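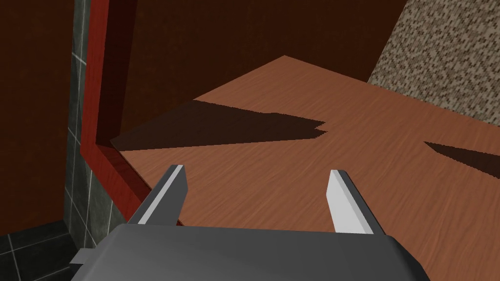
Two-finger gripper over a wooden tabletop, simulated kitchen cell.

Plimelon Table Module
Supplier: Drostari

The Plimelon module is a simulation package for testing two-finger grippers on table clearing and wiping. It loads with a bare wooden top and hard cast shadows, the condition in which wiping planners most often mistake a dark patch for a spill. Objects are added from the parts list.

Supplied: 12 table layouts, 40 household objects, 7 lighting presets. Each layout can be run up to 300 times per batch without a restart.

Current limits: rigid items such as cups and boxes are within scope. Cloth, cutlery in piles and anything sticky are not. Wiping is scored on area covered – contact force is logged but not scored. An unattended clear-and-wipe of a family table is still beyond the planners we ship.

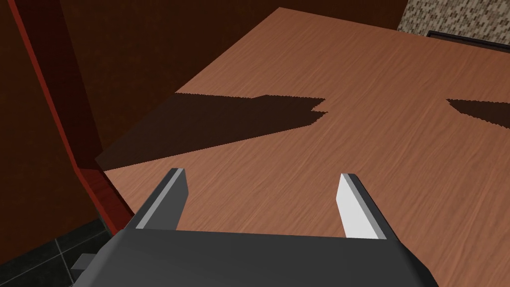
Can a robot trained on this module clear a real table?
Single rigid objects on a flat top, in most cases. Mixed loads still need a person nearby, and grip settings have to be tuned again on the physical arm.

Technical contact: Rafia Gondal, Drostari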